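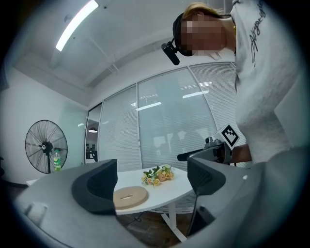
Will the softener changeover affect the drinking water taps?

The drinking water taps are fed from the cold main ahead of the softener, and their supply stays as it is. Only the hot water system and the washroom cold lines run on softened water.

Building Services: Softener Changeover at Studley
Thu 18 October

The old water softener in the Studley plant room has been replaced with a twin-tank unit. The old unit was a single tank on a timer. It regenerated on fixed nights whether or not the resin was exhausted, and during regeneration it passed hard water straight through to the hot side. That was acceptable when the building was empty overnight. It has been less acceptable with the Calvo and Prano offices both keeping late hours, and it accounts for most of the scale removed from the water heater in January.

The new unit is metered. One tank is in service while the other is either regenerating or standing by, so softened water is available at all hours. The valve head counts gallons and starts a changeover when the remaining capacity of the duty tank drops to the reserve setting. Average weekday use on the softened side is 568 gallons, taken from the submeter over five weeks. The reserve has been set at 672 gallons, slightly more than one average day. Each regeneration uses 46 gallons, which goes to the floor drain through an air gap. Anyone working in the plant room may hear the drain line running. It runs in several stages with pauses in between, and a pause does not mean that the cycle has finished.

Inlet hardness was tested on three mornings before the valve was programmed, and the three results agreed closely enough to use the highest. Washroom taps are supplied with blended water. The blending valve is on the outlet side and has a locking collar. Please leave the collar where it is. Turning it changes the hardness at every washroom tap in the building and has no effect on temperature or pressure, whatever the sticker on the old valve said.
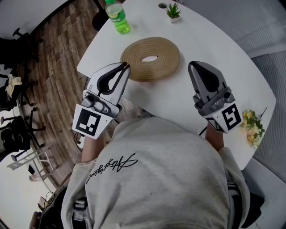 At the white table, gray sweatshirt from behind.

Some points for tenants:

Discolored water. Lines on the softened side were flushed before the unit was put into service. If a washroom tap runs brown or cloudy, let it run for a couple of minutes. If it doesn't clear, report the tap location and the time of day. Cloudiness that clears from the bottom of a glass upward is air.

Soap. Softened water needs less of it. The cleaning contractor has reduced the dose in the floor machines and will adjust it again once the blend has settled.

Dishwashers. Machines with their own built-in softener are connected to the unsoftened main on all floors, so the salt reservoir still has to be filled. Itine has asked whether the machine in its second kitchen can be moved to the softened side. It can, but the connection is behind a fixed cabinet and the work would have to be booked separately.

Coffee machines. No change. These are on the drinking line with their own cartridge filters, and the replacement date is written on each cartridge. Two of the cartridges on the Prano floor are overdue.

Salt. The brine tank takes tablet salt only. Block salt does not fit the grid, and granular salt bridges in humid weather, leaving a crust on top with a void underneath. Please do not store ice melt in the plant room. The bags look similar and the wrong one has been opened before.

The bypass valve is now the blue-handled lever to the left of the brine tank. It should be in line with the pipe marked SERVICE. If it is found in any other position, note the time before moving it, as the meter does not record flow through the bypass.

The old tank is still against the back wall awaiting collection. It is drained but heavy, and it should not be tipped.

Hardness readings will be taken weekly until the end of January and posted inside the plant room door. Reports and access requests go to Milovan Trajkovski at the building services desk.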